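Home | Notebook | Materials | Suppliers | Archive | Contact

This site uses cookies to remember your settings. By continuing you accept our cookie notice.

Floor finish trials, soap and oil
Posted in September, by the workshop

Entry started 9:40, after the first coffee.

Continuing with the boards for the Powell house. The client wants a floor that looks like the old one upstairs, which by the papers was laid in 1797 and has never had varnish, only soap. I have now three finishes under test on offcuts of the same pine: plain soap, the Dondedau oil, and the Dondedau oil with soap over it after it cures.

Soap first. I dissolved 22 grams of flakes per liter of hot water and let it stand overnight. In the morning it was like thin yogurt, as it should be. I stirred it before every coat. If one does not stir, the first board gets water and the last board gets all the soap. I made this mistake in spring and I could see it on the boards for weeks.

Application was with a wide cotton cloth, along the grain, and the excess wiped off while the surface was still dark. After the second coat the grain rose quite a lot. I sanded by hand with a used 180 paper, very light, then continued. Next time I will wet the boards with clean water and sand before any soap, so that the fibers rise once and are finished with it.

Oil boards. The tin says to leave it 20 minutes and then wipe. In our room this is too long, it becomes sticky near the heater. I wiped after 12 and this was good. The color is more yellow than I like, more so on the sapwood. Beside the sample from upstairs it looks like butter. The client may not mind but I mind.

Rags laid flat outside on the concrete, one by one. Please do this also when you are in a hurry. I found one rolled up in the bin last month.

11:15. Stain test on all boards: coffee, red wine, a wet glass, and a drop of the olive oil from the kitchen. Left for one hour under cover.

Results, as I judge them by eye:
Soap only: wine leaves a gray-blue mark, coffee almost nothing, glass ring visible but it goes away when the board is washed again. Olive oil stays as a dark spot.
Oil only: wine pale mark, no ring, olive oil nothing.
Oil and soap: between the two, closer to the oil. The surface feels the nicest with bare feet (I tried, the boards were on the ground anyway).

I also repeated the scratch test with the Plunby chair, the one with the metal feet. All three finishes fail in the same way. I think this is a question of pine and not of finish, and felt pads under the chairs will do more than any product. I will write it in the care sheet for the client.

Moisture of the stack this morning: 9 percent on the upper boards, 11 on the lower ones. I turned the stack and put fresh sticks between. The batch from Fisier was delivered with the plastic still closed and it has been sweating inside. For the next order I must ask them to open the ends.

14:20. Quantity for the Powell job is 186 boards with the spare ones included. With soap only, one bag of flakes is enough for everything and also for the first year of washing. With the oil we need a second tin, maybe a third, and I do not want to start a third tin for one cupboard floor.
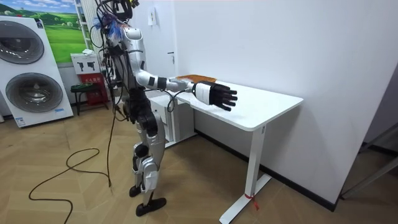 Robot at the white table, wooden floor underneath.

My preference now is soap only for the bedrooms and oil with soap for the hallway and kitchen. The difference in color at the doorways worries me a little — I will lay one soap board against one oil board and look at them in evening light before I promise anything.

To do:
- order flakes, the ones without perfume
- call Fisier regarding the plastic
- new felt pads, the thick type
- wash the test boards again and look at the wine marks
- write the care sheet, one page, large letters

17:05. Washed the soap boards a second time. The wine mark is weaker but still there. Leaving them on the sticks until morning with the window a little open.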